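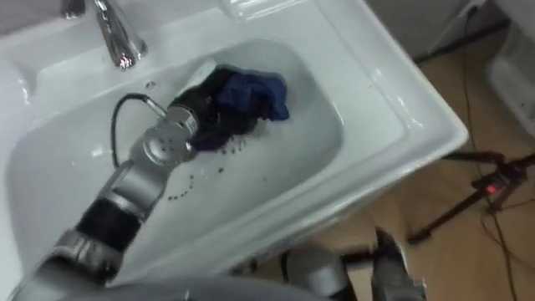 **To:** Adom Lamptey, Hinojosa Family Fund
**From:** Nerys Hughes, Domthorpe Elementary School
**Re:** Fall progress on the instrument lending grant

Dear Adom,

Thank you again for the kind note you sent after the fall concert, and for your patience while I pulled these pages together. December is a funny month to write a report in a school, with half the building rehearsing and the other half looking for its mittens, but I did want you to have this before the break.

## Where the lending library stands

When we applied, we told you we hoped to put instruments in the hands of children whose families couldn't rent one from a store. I'm so pleased to say that 20 students now have one checked out for the year, mostly clarinets and trumpets, with a few violins for the fourth graders who begged for them (and begged very well, I might add). Each family signed the simple one-page agreement you looked over for us in the summer, and we kept the promise that there would be no deposit.
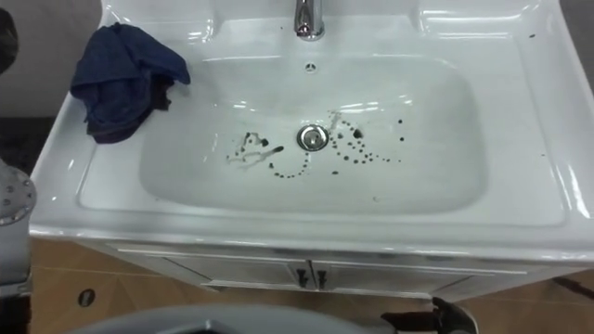
The before-school sessions meet at 7:30 in the music room, and attendance has held up better than I dared to hope, even once the mornings turned dark. We did lose a few children in October when the bus times changed. Most of them have moved over to the lunchtime group, so they're still playing, although that group is now fuller than I would like and the brass players can hardly hear themselves think.

Two trumpets are out for repair with Vomix, the shop we use for valve work. Both should be back in time for the spring term.

## Money raised alongside the grant

Your fund asked us to show some effort of our own, and our families really came through. The walk-a-thon and the bake table at the fall concert together brought in $1,082, all of it set aside for reeds, valve oil, strings and sheet music. We had budgeted less than that, so I would like your blessing to put the extra toward music stands — the old ones droop in the middle of a song, and the children have taken to propping them up with their knees.
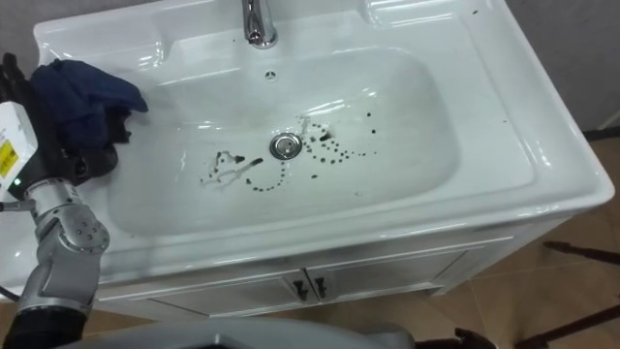
## What has gone slower than planned

The cello purchase is behind. We had settled on a pair of half-size cellos from Buvevow, but they are on back order until February, and I didn't want to switch to a lesser instrument just to meet our own date. The money for them is still untouched in the grant account.

The family practice night has also slipped. We meant to hold two before the holidays and have managed one. It was a lovely, noisy evening, and several parents asked when the next one would be, so I have penciled it in for January. 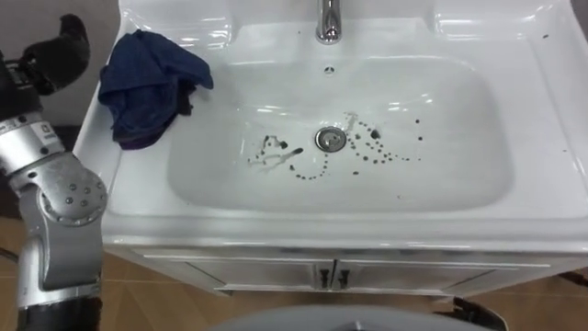

*Bathroom sink with chrome faucet*

## Plans for spring

We'll hold the second practice night, welcome the cellos when they come, and split the lunchtime group so that brass and woodwinds each have their own day. The spring concert will be in May, and there will be a seat for you near the front if you can make the drive.

I'll send the full set of receipts with the final report, as we agreed. If you would like to see any of them sooner, just say so and I'll have the office copy them for you.

With warm thanks from all of us,

Nerys Hughes
Music teacher, Domthorpe Elementary School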